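I swam in cold water for the first time at 37, in a lake outside Clukascombe, and I screamed so loudly that a dog on the far bank barked back. I've gone every week since. I blame my aunt, Kyung-hwa Ki, who got me into the car by promising soup.

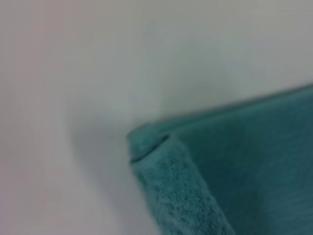 A teal towel, the one bit of kit worth spending money on.

The first thing you learn is to get in slowly and breathe out. The second is that everybody has a theory! Some people swear by wool hats, some by neoprene socks, and there's a whole faction at Flomby that won't hear a word against hot Ribena.

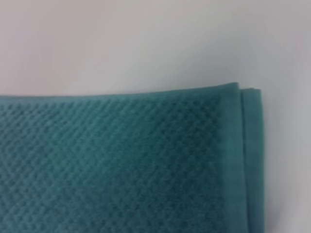
Page last changed: 20 July 2023

I'm a two-minute person from September on – in, a bit of yelping, out again. My friend Jae-hoon Bae stays in much longer and comes out looking smug and slightly purple (I keep telling him it isn't a contest, and he keeps wearing his watch).
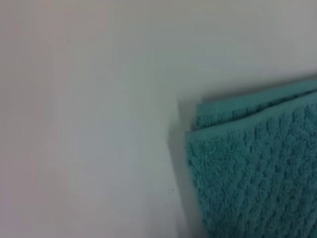
Donnie Gourlay thinks I've got it all wrong, and that the swim is only an excuse for the cake. He'd skip the water altogether if the rest of us would let him sit in the car with the heater on.

He does have a point about the cake. Ours is usually ginger, cut far too thick, and eaten standing up with our coats on over everything.
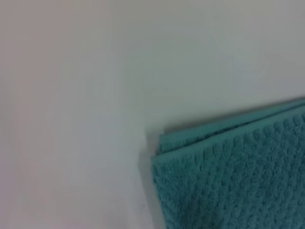

And then there's the drive home, windows fogged, radio up, with my toes coming back one at a time. Next week we're trying the river, and my aunt has already promised soup.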